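Chapter 4
The Pruterlow Task: Programming an Arm in Simulation

What you will learn in this chapter
How to break a simple manipulation task into stages
How to choose an approach direction for the gripper
How to write a test that another team can repeat
How to keep a project diary

In the first three chapters you worked with joints and coordinates on paper. Now you will use them. The project of this chapter was first given to the robotics club at the Proko school in February, and it is named after the Pruterlow cup, the small competition in which the club takes part each year. Your class will work in teams of four. Every team receives the same simulated arm, the same floor and the same few blocks, so the difference between two results comes from the program.

You do not need a strong computer. The Fikar simulator runs on most school machines, and the exercises use only its basic commands. Please read the whole chapter once before you start to write code. Many teams begin with the gripper command and lose a full lesson.

4.1 From a wish to a list of stages
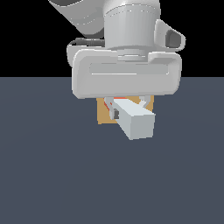
A task such as "bring the block to the box" is a wish, and a program cannot follow a wish. It needs stages, and each stage needs a condition that tells when it is finished. We shall use six: rest, approach, align, close, lift, carry. In the close stage the fingers must reach the block and press on it, and in the lift stage the block must leave the floor. Look at how little space there is between the lower edge of the held block and the grey floor. If your lift condition says only "height greater than zero", a block in such a position already passes, although it would strike any small obstacle on the way. Kosmas Sarantis, who led the club in its first year, asked his students to write the condition in words before they wrote it in code. We recommend the same. A good sentence for the lift stage is: "The lowest corner of the block is 40 millimetres above the floor and the fingers are still closed."

The lowest corner is important here. A block that is tilted in the grip has one corner much lower than its centre, and the simulator reports the position of the centre. You must calculate the corner yourself, with the rotation from Chapter 3.

4.2 Where does the arm come from?

When the stages are ready, the next question is the path. The hand can come straight down, or it can come from one side. Straight down is easier to program. From the side, the arm may come near to other objects, and you have to check all its links, also the upper ones – beginners often check only the fingertips.

Draw the path on squared paper before the team meeting. Mark the place where the hand begins to slow down. 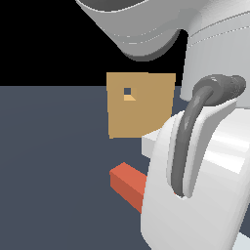

Why do we check the whole arm and not only the hand?
Each link has its own volume, and a collision with any link stops the test. The hand can follow a correct path while the elbow or the wrist passes through an object.

Zahira Entili wrote the collision table which you find at the end of this chapter. Copy it into your diary and fill one row for every path that you try. Write also the paths that failed, with the name of the link which touched something. In the Kazmi exercise (Section 4.5) you will need these rows again.

4.3 Aligning the fingers

Before the fingers close, they should stand on the two sides of the object and their closing direction should cross its short side. With a long object this is very important. If you try to grasp it along its length, the fingers may not open wide enough.

The align stage uses one rotation of the wrist. Read the angle of the object, subtract the angle of the hand, and turn by the difference. Then read both angles again.
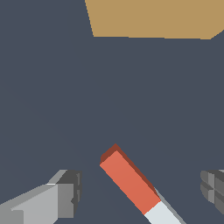
How many times should a team repeat one test?
Run it 300 times with small changes in the starting angle, and save the result of every run. A single good grasp tells you very little about the program.

Leave the computer to do the repetitions during the lesson and use this time for the diary. Note the version of your program, the starting angles and the stage in which each failed run stopped. If most of the failures are in one stage, begin your repair there and do not touch the others.

Exercise 4.1 will ask you to write the six finishing conditions in full sentences. Exchange them with another team before you go on to Section 4.4.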